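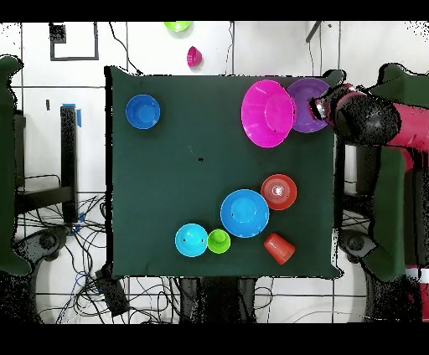 Is the spring show still opening in May? It opens in May, on a Monday, at 7:30 in the evening, two weeks later than we told you in the application.

Progress report to the Leite Fund, second of three. Written by the company manager, Zileswood Players, between rehearsals, so apologies for the shorthand. Numbers first, then the long bits.

Where we are

Script locked. Cast of nine, all signed. Set half built. Music done except the finale. Tour: three towns confirmed, contracts back from two of them, third is verbal but solid.

Tickets sold for the home run so far: 1374. That's with no posters up yet. Last year at the same point we were well under that, though last year's piece was a two-hander about a drainage dispute and we knew what we were getting into.

The show

For anyone on your side who didn't see the first report. "The Ondum Line" is a satirical revue with a plot, more or less. A small town gets promised a train station and spends forty years arguing over what to call it. Eleven songs, down from fourteen. The three we cut were good songs but the second half ran long at the reading and people were looking at their coats.

The reading was the most useful evening we've had. We did it in the Jastelgate bar with scripts in hand and a keyboard. Things we learned:

The mayor is funnier when she's right. We had her wrong about everything in the first draft and it got one kind of laugh, over and over. Now she wins the second argument and the room goes quiet, in a good way.

The ribbon-cutting number works. Don't touch it.

The narrator had to go. We split his lines between the ticket clerk and the brass band, who now speak. Hurt feelings for a day or two, all fine now, the actor has moved to the clerk and likes it better.

Act one ends too early by one scene. Fixed on paper, not yet on its feet.

Rehearsals

Started three weeks ago, evenings plus all day Saturday. Off book for act one. Act two is rough. The big council meeting is nine people talking over each other in rhythm and it falls apart at the same bar every time, so the music director is rewriting that bar. Choreography is simple on purpose. Half this cast sings first and moves second.

We lost four evenings when the heating failed at Jastelgate. Landlord paid for the repair but not for the lost time. That, plus the late finale, is why the opening moved. I should of flagged it sooner and didn't, sorry.

Set and costumes

The station platform is built and bears weight. The clock isn't. It needs to run backward during the finale and the first mechanism was loud enough to hear from the back row. Second one is on the bench now. If it's no better we go with a painted clock face and a stagehand behind it, costs nothing and may be funnier.

Costumes are mostly from our own store, with six pieces being made new. Band jackets are secondhand from a marching band that folded, they need letting out. Hats outstanding.

Money

Your grant covers rehearsal pay, the musical director and part of the tour van. Rehearsal pay is on track. Music is slightly over because of the rewrite, we've covered that from the bar takings at the reading. Van is booked, deposit paid.

One change to ask about. We had 600 in the budget for a printed songbook. We'd like to move that to captioned performances, one at home and one on the road. The songbook was a nice idea but it's the kind of thing that ends up in boxes. Captions came up again and again in the feedback cards after the reading, and the lyrics go by fast. Nothing is spent on either until we hear from you.

Nothing else has moved between lines. Full sheet attached as before.

Audiences and schools

The student matinee has 63 places taken, mostly from two drama classes. We'd hoped to fill the house. Early afternoon turns out to be bad for buses, so we're trying a 10:30 start instead and will ring round again next week. Teachers asked for a page of background on satire, what it's for, who used to get in trouble for it. Draft is written, needs a proofread by someone who isn't me.

The post-show talks are going ahead on two nights. Cast only, no panel. People mostly want to ask how much of it is true.

Local press has been friendly. One columnist has decided the mayor is based on a certain real person. She isn't, we've said so in writing, and he's run the piece anyway. Sales went up that week. We are not going to chase it further.

Tour

Two of the three halls have proper lighting rigs. The other has four lamps and a switch by the door, so there's a cut-down plot for that one. Platform comes apart into five sections and fits the van with the keyboard on top, tested it in the parking lot. The third contract is with the hall's booking person and I've chased twice.

Worries

Act two, see above. The clock. One cast member has a day job that may clash with the last tour date, and the understudy knows the songs but not the spoken scenes yet. We're giving her a full run at it next week with everyone else in place.

Also the finale. It has a tune and half a lyric. The writers want the town to finally name the station and can't agree on the name. They know how that sounds.

Before the next report

Full run of both acts without stopping
Finale lyric finished and tuaght to the cast
Clock decided, one way or the other
Posters up, programs to the printer
Third tour contract signed
Matinee time confirmed with the schools

What we need from you

A yes or no on moving the songbook money, ideally before the programs go to print as the caption dates have to be listed. Your current logo, the one we have is blurry at poster size. And how many seats you'd like for opening night, we're holding a row until we hear.

Final report will follow once the tour van is back and unloaded.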